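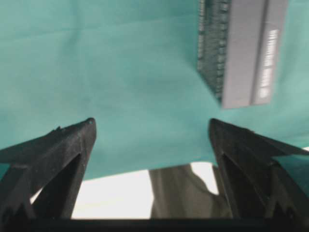
Does the color of the cloth under a small item change how quickly people find it? In our sessions it made a difference for gray and dark items, which were found sooner on a blue-green cloth than on a gray one, and almost no difference for white or brightly printed ones.

3.2 Cloths and items

The sorting sessions used plain fabric sheets as the background. Each sheet was large enough to spread over the full work surface and hang unevenly at the edge. Three colors were tried: a mid gray, an off-white and a teal. Figure 2 has the teal cloth with a gray box-like item against it. We chose matte fabric because shiny cloth gave bright patches under the ceiling lights in the pilot, and two participants said the patches bothered them.

The cloths were not ironed between sessions. Creases and shallow folds are part of how fabric looks in a home or a stockroom, and we wanted the surface to keep them. Before each session the cloth was shaken out once and laid back down. Small differences in how it fell were left alone — only folds deep enough to hide an item were pulled flat.

Items came from a pool of 125 household and office goods, mostly small boxes, cases and packets. Each was assigned to one of four groups by its main color: gray, dark, white or printed. An item with faces of different shades, such as the one in Figure 2 with its narrow dark side and broad light-gray side, was placed by the larger face. Chidubem Ekwueme and Zainab Edet did the grouping separately and settled the few disagreements by looking at the item together on each cloth.

Figure 2. Gray item with white printed text on the teal cloth. The darker side face has a dense raised or ridged texture.

3.3 Procedure

Participants stood at the work surface and were read the name of one item. They picked it up and put it in the tray on their left. Time was taken from the end of the spoken name to the first touch. A session had 400 trials split evenly among the four groups, with a break halfway. Participants could ask to hear a name again, and those trials were dropped from the timing results but kept in the error count.

Sessions were held at two sites, Menov and Matei. The Matei room had a window on one side, so the blinds were kept down. Lamps were the same model at both sites and were set at the same height above the cloth.

3.4 Printed text

Many of the items carry printing, and we expected it to help people find them. White lettering on gray stood out on all three cloths, even where the letters were too small to read from a standing position. Participants told us they looked for "the one with the writing" and did not try to read it. For this reason, items with printing on a plain gray face were analyzed twice, once in the gray group and once in the printed group. The two analyses are reported side by side in Section 4.

Trials in which the printed face was turned down were marked and are treated separately.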